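Skevbridge Teleop Kit: Set-up and Recording Guide
Section 6. Recording Two-Handed Sweeping Examples

Sweeping is one of the best first tasks you can teach. It uses both arms, the props are cheap, and a good take is over before your shoulders get tired. By the end of this section you will have a batch of clean examples ready to load into Buvum for training.

Before you start

You should have finished the arm calibration in Section 5. The floor area needs to be clear enough for the robot to stand with both feet flat, and you need a dustpan, a hand brush and something to sweep up. Crumpled scraps of paper work very well. They show up nicely on camera and they don't roll off under the furniture!

Setting up the task area

1. Pick two surfaces at different heights, one hard and one soft. A bare floor beside a mattress is a great combination, and the robot can reach both from one standing position.

2. Put the robot in Ready mode and wait for the arms to settle.

3. Route the arm cables so they have slack at the wrists. Move each arm slowly through its full sweep range and watch that nothing pulls tight.

CAUTION: Never step over a cable while the arms are live. Press Hold first, then walk around.

4. Give the dustpan to the left arm and close the grip slowly. Open and close once more if the pan hangs at an angle.

5. Open the right hand fully and move it clear of the pan. This is your start pose. Save it under the name of the task so that every take can begin from it.

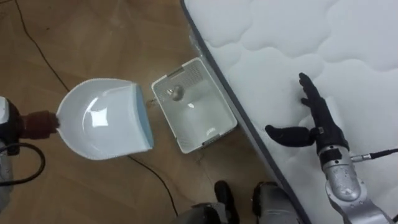
Note: Small changes between takes are welcome. Shift the scrap, turn the pan a little, move a basket or a box nearby. A learning system that has only ever seen one layout will do beautifully in that layout and fall apart in the next one.

Recording a take

6. Press Record and hold still until the tone sounds. The pause gives the software a clean starting point.

7. Bring the pan down behind the scrap with its lip flat against the surface. On a soft surface, press lightly — too much force makes a dent and the scrap will roll the wrong way.

8. Pick up the brush by the handle. Take your time here. Grasping is the hardest part of the task for the robot to learn, and slow, sure grasps make wonderful training data.

9. Steady the pan with the left arm and line up the brush on the far side of the scrap.
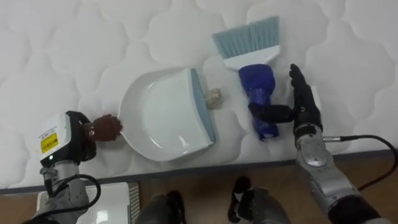 10. Sweep toward the pan in short strokes. If you miss, just go again without stopping the recording. A missed stroke followed by a good one teaches the robot how to recover, and those takes are worth keeping.

11. Lift the pan level, return to the start pose and press Stop.

CAUTION: If either arm shakes or makes a grinding noise, let go of the controls and press Hold. Do not try to finish the take.

Labeling your takes

Each take appears in the Review list as soon as you stop. Mark it Good, Recovered or Discard, then add the surface type. Use Discard for dropped tools, bumped cameras and anything where a person reached in to help.

Aim for 17 takes on each surface before your first training run. Nearly 13 of those should be Good, with the rest Recovered. You can train with fewer, but the first results are much more exciting with a full set!

Note: Operators get sloppy when they're tired, and the robot will copy it faithfully. Take a break after every five takes and swap operators if you can. Different people sweep in different ways, and that variety helps too.

If the grip slips

Wipe the handle with a dry cloth and check the grip pads for dust. If it still slips, raise the grip force one step in Settings and repeat step 4 with the new value. Takes recorded at the old setting can stay in the same batch.

Continue to Section 7 to upload your batch.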